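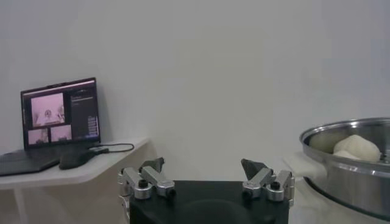 電気蒸し鍋による蒸しまんじゅうの温め方と取り分け方

Feserdale 生活技術室 調理手順書

1. 適用範囲

本手順書は、Feserdale 生活技術室において、卓上型の電気蒸し鍋を用いて既製の蒸しまんじゅうを温め、皿に取り分ける作業について定めるものです。生地から成形する場合の手順は含みません。生地の発酵および成形については、別に定める「Rinine 基礎手順」を参照してください。

対象とするまんじゅうは、直径が手のひらに収まる程度の丸形のもので、具の有無は問いません。角形の花巻、葉や紙で包んだものは、加熱時間が異なるため本手順書の対象外とします。

2. 使用する器具

・電気蒸し鍋(蒸し皿とガラス蓋が付属するもの)
・白色の平皿
・まんじゅうをつかむための器具
・計量カップ
・乾いた布巾
・蒸し皿用の敷紙(必要な場合)

蒸し皿は、底面に丸い穴が設けられた金属製のものを使用します。穴が油や生地の残りでふさがっていると蒸気の上がりにむらが生じます。使用前に光にかざし、ふさがった穴があれば竹串で除いたうえ、水洗いしてください。

3. 作業台の配置

作業台は壁に沿って置き、鍋を中央、蓋の置き場を左、皿を右とします。右から取り出して右の皿に置く動線となるため、左右を入れ替えて使用することは避けてください。蓋の縁が台の端からはみ出さないよう、鍋との間に指が入る程度の間隔を取ります。

電源コードは台の後方へ下ろし、手前側に回さないでください。延長コードを使用する場合は、Taneck 棟の備品台帳に登録されたものに限ります。

パソコン等の電子機器は、鍋と同じ台に置かず、脇の台に置くものとします。蓋を開けた直後の蒸気が画面や鍵盤に直接当たらない距離を確保してください。

4. 作業の全体像

作業は、注水、予熱、並べ入れ、加熱、開蓋、取り分け、片付けの順に進めます。取り分けは一個ずつ行い、つかんだものを皿に置き終えてから次の一個に移ります。皿の上では縁に寄せすぎず、後から置くものの場所を残しておきます。

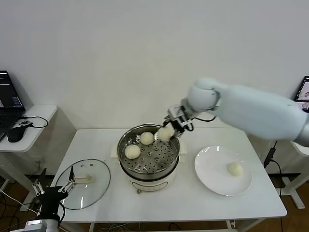

5. 注水と予熱

(1)鍋の本体に水を入れます。水量は内側の目盛りに従い、目盛りのない機種では計量カップで100mlずつ加え、蒸し皿の底に水面が触れない高さで止めます。水面が蒸し皿に届いていると、まんじゅうの底が水を吸い、皮が崩れます。

(2)蒸し皿を載せ、傾きがないことを確認します。がたつく場合は一度外し、向きを変えて載せ直してください。

(3)蓋をして電源を入れ、蒸気が蓋の穴から安定して出るまで予熱します。冷たい状態から並べて加熱を始めると、表面に水滴がたまりやすくなります。

6. 並べ入れ

(1)いったん蓋を外し、左の置き場に平らに置きます。外すときは奥側を先に持ち上げ、蒸気を壁側へ逃がしてください。蓋の裏についた水滴は、鍋の上で軽く切ってから移します。

(2)まんじゅうは、奥、左、右、手前の順に置きます。手前から置くと、奥へ手を伸ばす際に腕が蒸気の上を通ることになります。

(3)ひだのある面を上に向けます。底に紙が付いているものは、そのまま載せて差し支えありません。紙のないものを続けて蒸す場合には、穴を全部ふさがない大きさに切った敷紙を用いてください。

(4)一度に蒸す数は、小型の鍋では4個までとします。加熱によってふくらむ分を見込み、まんじゅう同士の間と、鍋の内壁との間に隙間を残します。

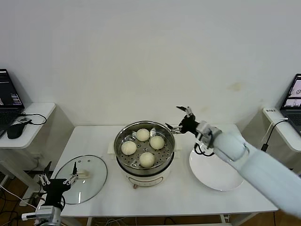

隙間が十分に取れないときは、個数を減らして2回に分けてください。重ねて入れることは認めません。下になったものの皮がつぶれ、中心まで蒸気が回りません。

7. 加熱

(1)蓋を戻し、常温のものは5分、冷蔵したものは製品の表示に記された時間を目安に加熱します。冷凍品についても表示に従い、解凍の要否を事前に確認してください。

(2)加熱中は蓋を開けないでください。途中で水が不足した場合は電源を切り、蒸気が収まってから熱湯を足します。冷水を加えると温度が下がり、加熱をやり直すことになります。

(3)所定の時間が経過したら電源を切り、そのまま短時間置きます。急に蓋を取ると、皮の表面が縮んでしわになることがあります。ひだの周囲に生じる軽いしわは、品質上の問題とはみなしません。

8. 開蓋と取り分け

(1)皿に水気がないことを確認し、必要であれば布巾で拭きます。

(2)蓋を外し、左の置き場に置きます。蓋を手に持ったまま取り分けを行わないでください。

(3)まんじゅうの側面を両側から軽く挟みます。上からひだをつまむと皮が破れます。挟む力は、持ち上げたときに滑らない最小限にとどめます。

(4)まっすぐ上に持ち上げ、底が鍋の縁より高い位置に来たことを確かめてから、皿の上へ水平に移します。底が蒸し皿に付いて離れないときは、無理に引かず、わずかに回して剥がします。

(5)皿に底が着いてから力を緩めます。空中で放すと、転がって上下が逆になるおそれがあります。

(6)残りについても同様に行います。全量を移し終えるまで、皿の位置を動かさないでください。

9. 不具合と対処

皮がべたつく:
蓋の水滴が落ちています。次回から蓋の内側に布巾を当て、布の端を蓋の上で結んで加熱してください。布の端を鍋の外に垂らしてはなりません。

中心が冷たい:
個数が多いか、予熱が不足しています。加熱を追加し、それでも改善しないときは蒸し皿の穴を点検します。

底が破れる:
敷紙を使用するか、電源を切った後に置く時間を長めに取ります。

皮が硬い:
加熱後に蓋を開けたまま放置したことが主な原因です。すぐに配らない場合は、皿の上に固く絞った布巾を掛けてください。

10. 片付け

電源プラグを抜き、鍋が冷めたことを確認してから湯を捨てます。蒸し皿と蓋は中性洗剤で洗い、蓋の穴に洗剤が残らないようよくすすぎます。本体は水に浸けず、固く絞った布で拭いてください。

蓋は鍋に密着させず、少しずらして載せた状態で保管します。Fung 調理台の共用鍋を使用した場合は、水曜日の点検に備え、使用記録表に個数と加熱時間を記入してください。

11. 関連文書

・Rinine 基礎手順(生地の発酵および成形)
・Taneck 棟 電気器具使用細則
・Fung 調理台 共用器具使用記録表

本手順書は毎年5月に見直します。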